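An Open Day at Stirkbridge, or How I Learned About Shelving

The invitation said "Retail Display Open Day, lunch not provided," and I went anyway. I run a small shop with one till and a counter that has been a mess since April, and a free day of other people's counters seemed worth 12 dollars in parking.

Cordale has its showroom in a long building at the far end of the Stirkbridge business park, past a tile warehouse and a gym. At the desk I got a lanyard with someone else's name on it. Teodoro Dumlao had apparently canceled, so for the rest of the morning I was Teodoro, and I have to say people were very nice to him.

Our guide was Rosalind Zamora, who walked backward the whole way and never hit anything. She started us in the cold hall, 4000 square feet of humming cabinets from a maker called Clima. If you love a compressor, you'll be happy in there. I lasted until the second defrost cycle was explained and then drifted toward the door with a man named Imtiaz Gamage, who has a kiosk at a bus station and strong views on gum.

The snack table was what I'd come for. It's a plain brown tabletop laid out the way a café or hotel lobby might do it, with baskets, trays and clear stepped stands, and you're encouraged to stand around it and have opinions. Imtiaz had several. He thought the chocolate should be nearer the drinks. I thought the cookie box should stand up straight, but I think that about most things.
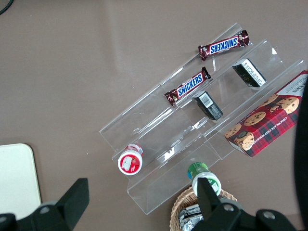
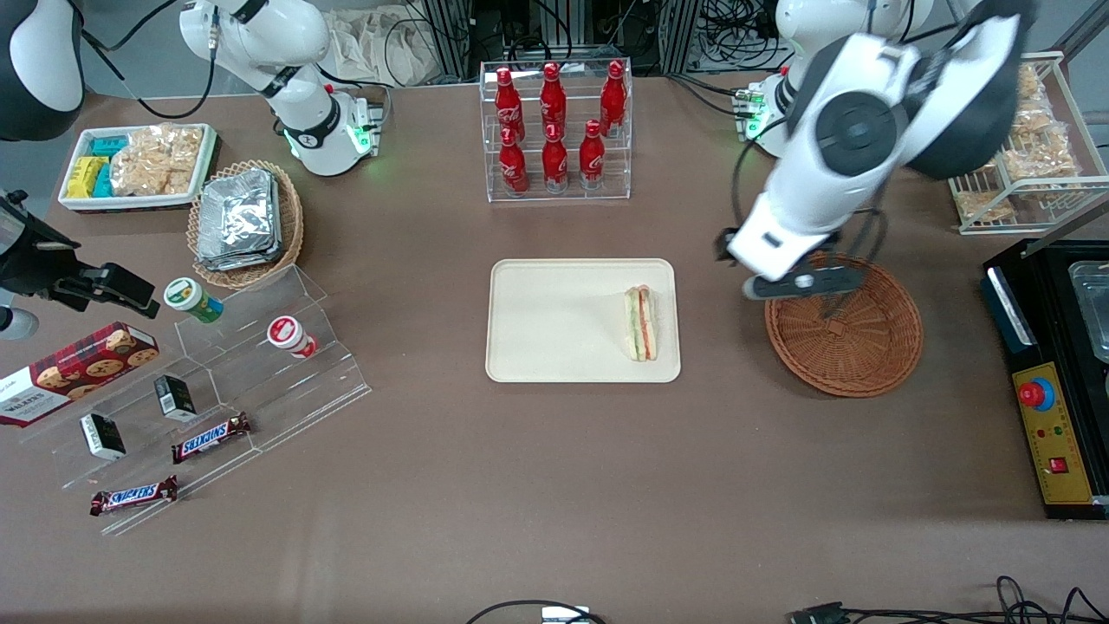
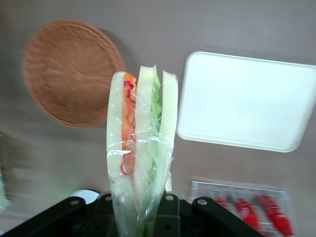 Snickers on the stepped stand, the snack table with its rack of Coca-Cola, and a wrapped sandwich with carrot and lettuce showing.

The clear stands are clever, I'll give them that. Each step has a little lip at the front, so a candy bar can lie at whatever angle it likes and still stay on its shelf. The trouble with clear anything is that it shows scuffs, and I asked Rosalind what one should clean them with. "A soft cloth and patience," she said. I own a soft cloth.

The bottle rack made a better case for itself. Two tiers, red caps all facing the room, and suddenly a very ordinary soda looks like it's posing for a school photo. At home mine stand in the crate they came in. The wicker baskets I'm less sure of. They look lovely and I know exactly what the bottom of one looks like after a month of chips.

As for the sandwich, it was a good advertisement for cutting on the diagonal – show people the filling and they'll forgive the bread. Remember that lunch was not provided.

After that came the talk, given by Wilfredo Agbayani in a side room with too few chairs. His subject was "The Last Three Feet," meaning the distance between a customer and the till, and he got forty minutes out of it. I wrote down "small things high, heavy things low" and a drawing of a duck.

I did price things up at the end. A full counter set, stands and rack and trays, came to 3620 dollars before delivery, and the young man at the order desk said it with a completely straight face. I bought one two-step stand and carried it to the car under my coat in the rain.

Visits are by booking only. Ask for the morning slot, wear a sweater for the cold hall, and eat first. There's a bakery across the road called Evangelista that does a decent egg roll until they run out, and they had run out.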